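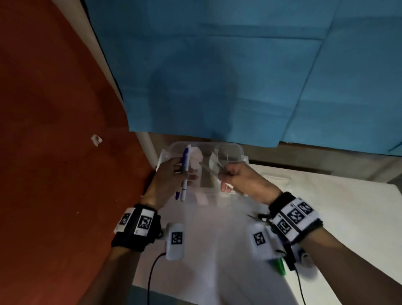
Marchal, Sunday, January 1, 2023

The fault that stopped the Tralen project for most of a month was first logged as a software error. A policy trained on recordings of people sorting small items had begun closing the robot's left gripper short of its target. The miss was always in the same direction, toward the operator's side of the table, and it was largest when the wrist was turned palm down.

Tralen is run by Korkon, a small automation company that builds bench robots for packing and kitting. Its training data comes from people working at a table with bare hands, or with simple tools such as tweezers. They wear a black band on each wrist, and the bands carry square black-and-white markers. A camera at head height reads the markers, and software called Plirnus converts them into a position and an angle for each hand. The robot learns from those numbers along with the video.

The method depends on a fixed distance between the markers and the hand. Plirnus stores that distance once per session, during a short calibration in which the wearer holds both hands flat. If a band moves on the arm afterward, the software has no way to know it. The markers are still read cleanly and the confidence score stays high. The hand position is simply wrong.

Benoît Lebrun, who is responsible for data quality at Korkon, found the cause by replaying old sessions with the computed hand drawn over the video. In the first minutes of each session the two matched. Later, in a number of them, the drawn left hand sat short of the real one by up to 8 millimeters. A gripper reaching for a wrapper can tolerate 2.

"The tracking did its job," Lebrun said. "It told us exactly where the band was. We were using it as if it told us where the fingers were."

The slip came from ordinary work. Reaching into a plastic container to lift out a thin packet bends the wrist sharply, and a cable pulling toward the table edge adds a steady load on that side. Operators also pushed the band back when it felt tight. None of this was forbidden by the procedure, which asked only that the markers stay visible.

Korkon then checked 1053 recordings by hand. The review took longer than the repair. Sessions with a clear jump in the offset could be split and corrected on either side of it. Sessions with a slow drift could not, and those were dropped from the training set. The policy was retrained on what remained, and the short closing did not return in the next 100 trials.

There was a safety side as well. The faulty policy had been run on a robot sharing a bench with a person who restocked the container. The force limit on the gripper was set correctly and no one was hurt, but the keep-out zone for that person's hands had been computed from the same wrist data. It was too small on one side by the same amount. Korkon has since drawn the zone from the bench itself, with a fixed margin, and no longer uses wrist tracking for any protective function.

The recording procedure has three changes. Calibration is repeated at every change of task. The cables are given slack before the session starts. Plirnus now also compares the marker position with the hand outline in the video and stops the recording when the two disagree for more than a moment.

Lebrun regards the last check as provisional. The outline is hard to find when the fingers are behind an object or inside a box, and those are the moments when the wrist bends most. A stiffer band is being tested in January. Operators have already reported that it is less comfortable over a full shift.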